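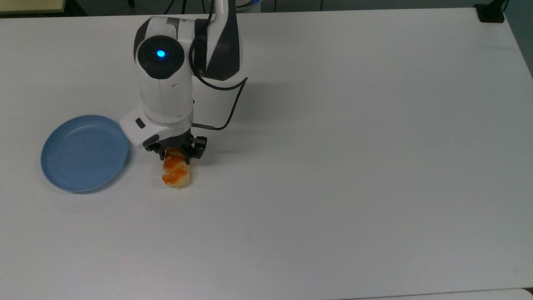

The Second Life of a Loaf

By Marthinus Mtshali

My grandmother kept her bread in a drawer. It was a deep drawer with a tin lining and a sliding lid, built into the kitchen cabinet her father had put up in the house at Betthorpe, and when you pulled it open the smell came out ahead of everything else. There was always a loaf in there, and behind it, wrapped in a cloth that had once been a pillowcase, there was the end of the loaf before. She never threw that end away. I don't believe I saw her throw away a piece of bread in the whole of my childhood, and I was in that kitchen most afternoons.

I have been thinking about her drawer a good deal this year, partly because I've reached the age when a person starts thinking about drawers, and partly because of a bakery. It's called Mabuza, it sits on the corner across from the old bus depot in Cokbridge, and in February it began selling yesterday's bread.

Plenty of bakeries do that, of course. You'll find a basket by the register with a marker-pen sign, and the loaves in it look a little embarrassed to be there. At Mabuza the old bread has the good shelf, the one at eye level, and the fresh loaves are down by your knees. Each of the older ones has a tag tied on with string, saying what it's ready for. "Toast." "Soup by tomorrow." "Pudding, and don't wait." The first time I went in I bought a loaf marked for soup when I had no plans at all to make soup, and I went home and made some anyway, with onions and the last of a chicken, and I ate it standing at the stove out of the pot.

The woman who runs the ovens told me the tags started because customers kept asking her whether a loaf was "still good." She found she couldn't answer. "Good for what?" she said, and she threw up her hands (floury ones, so there was a small cloud). A two-day sourdough makes poor sandwiches if you like them soft, she told me, but she wouldn't dream of making French toast with anything younger. Fresh slices soak up the egg and collapse on you. The older ones hold their shape and go custardy in the middle, and you can turn them without a spatula in each hand.

Most of us learned this somewhere and then forgot it. I certainly did. For years I bought sliced bread in a bag, ate two-thirds of it, and let the rest turn blue on top of the refrigerator. I'd feel bad for as long as it took to walk to the trash can.

So this spring I decided to keep my grandmother's rules again, or as many of them as I could remember. I don't have the drawer - it went with the house - but I have a crock with a lid, and I have her pillowcase trick, which works as well as it ever did. I also bought a notebook, and for 14 weeks I wrote down every heel and half-slice and what I did with it. I'm not a tidy record keeper. There are whole pages where the only word is "crumbs."

Crumbs, though, are a fine place to begin. Leave the ends out on a rack overnight until they're hard all the way through, then put them in a bag and go over them with a rolling pin. My grandmother used a milk bottle. Kept in a jar, they'll see you through a surprising number of suppers, on top of macaroni or around a piece of fish, or fried in a little butter with garlic and tossed over plain spaghetti, which was what she made when there wasn't much else in the house and which I thought, as a boy, was the height of luxury. I still think so, to tell you the truth.

Then there's the salad. I had always believed that bread salad was restaurant food, something you paid too much for in August. It's only torn-up stale bread with tomatoes and cucumber and vinegar, and it wants to sit for half an hour while you go and do something else. The tomatoes do the work. I served it to my neighbor from upstairs, who grew up on it in another country under another name, and she looked at my bowl for a while and said her mother would have used twice the vinegar. I've used twice the vinegar since then and she's quite right.

And pudding! I won't give you a full recipe, since every family has one and every family is sure of it, but I'll say that my grandmother's had marmalade between the layers and nothing so fancy as raisins. She put it in the oven when the news came on the radio and took it out when it was over. I have tried to work out how long the news was in those days and I've settled on 40 minutes, which gives a wobble in the center and a crust you can knock on.

There were failures, and I'd be painting too rosy a picture if I left them out. The bread dumplings came apart in the broth. A batch of croutons went into the oven just before my brother telephoned, and he is a man who likes to tell a story from the beginning. I also tried a drink made from fermented rye crusts that I had read about, and the kitchen smelled of it for five days.

By October 2023, when I went back to Mabuza to tell them I was writing this, the soup loaves were selling out before noon. The baker had added a new tag. It said "Ask me," and she'd tied it to a dense brown round, a few days old, that I would have taken for a doorstop. I asked. Slice it as thin as you can manage, she said, and dry it in a low oven, and eat it with cheese.

I did that, and I kept the ends.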